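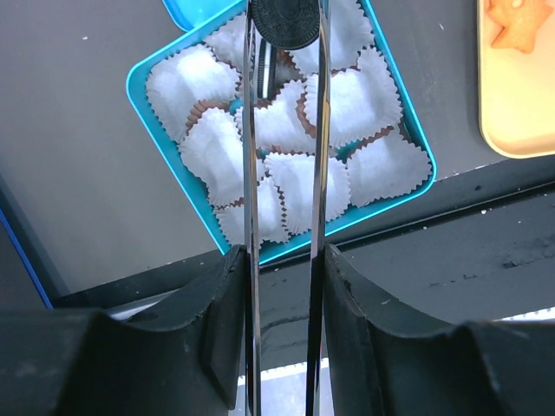

White pieces with zigzag edges, in a blue tub.

Home sewers and menders wanted for a study of everyday repair

Posted Jan 24, 2023

Do you darn socks in front of the telly? Have you got a bag of trousers waiting for new zips, and do you get to it once a year, or every Sunday, or never? We would love to hear from you!

Rustine is a small research project about how people look after clothes at home. We are looking for 19 households in and near Costache to keep a mending diary with us this spring. You don't have to be good at it. Some of the most useful diaries in our first round came from people who had last threaded a needle at school, and one came from a man who glued everything (hems included, and they held up better than I'd have guessed).

What the first round gave us

We ended up with 1,418 diary entries, and reading them has been the best part of my working life so far. There are buttons, of course, pages and pages of buttons. But there are also long notes on whether a school jumper is worth saving in the last half term, arguments over visible patches, and a running account of one duvet cover that was turned sides to middle and then turned again. Of all those entries, 287 were about things that people decided not to mend. We hadn't planned for that at all and we now want to know a lot more about it.

What you would be doing

The diary runs for the whole of April. Each time you mend something, try to mend something, or put something back in the pile, you write a few lines: what it was, what was wrong with it, what you used, how long you spent. A sentence is fine. If you like to write more, write more. Paper diaries are provided and there is an online version too, whichever suits you.

There are also 2 visits. At the first, one of us comes round to bring the diary and have a look at where you keep your threads, pins and bits of fabric, whether that is a proper sewing box or a kitchen drawer. At the second we sit down together with the finished diary and talk it through, usually for an hour or so. We bring biscuits. If you would sooner meet at our room in the Bemetti building, that can be arranged, and there is a lift.

Who can take part

Anyone aged 18 or over who lives in or near Costache and does at least some of their own laundry. Shared houses are very welcome, and so are couples where only one person mends. Children can join in with a parent's diary, and we hope they do! We had very few men last time and very few people under thirty, so if that's you, please do get in touch.

You can't take part if you repair clothes for a living. Sorry! We are planning something separate for tailors and alteration shops and will happily put you on the list.

What you get

Each household receives a shopping voucher after the second visit, and you keep whatever is left of the starter pack (needles, three weights of thread, iron-on patches, a darning mushroom). Everyone is also invited to our summer sharing day, where last year's lot swapped buttons for most of an afternoon and we barely got through the talk.

Your diary will be stored under a number and your name won't be used in anything we publish. You can stop at any point without telling us why. The project is paid for by the Firkora fund for home crafts.

How to apply

Send a short note to Krisztina Dudás at the Rustine project, Bemetti building, Costache, or leave one at the front desk. Tell us who lives with you, how often you mend (never is a perfectly good answer) and the last thing you fixed or gave up on. Please say if you need the diary in large print.

We will reply to everybody, and first visits will be booked for the weeks before the diary starts. Evenings are fine.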